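Dostow wants 3,080 for resealing the yard at Chidiac, and says the new surface will last five winters. We heard much the same in March, from Plusis, and that job lasted two. The quote mentions a "flexible joint compound" but gives no maker, no thickness and no word on who pays if it lifts. I asked twice. I got a brochure. Maybe the stuff is marvellous. I'd still like to see a yard where it has been down for a while before we hand over any money. Comments to the newsletter desk, please, before the vote.

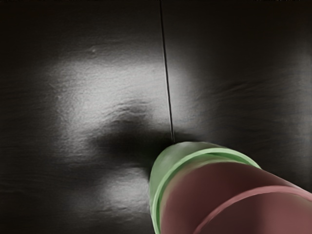 Joaquim Caldeira wrote back that he'd pay for the joints and leave the rest alone.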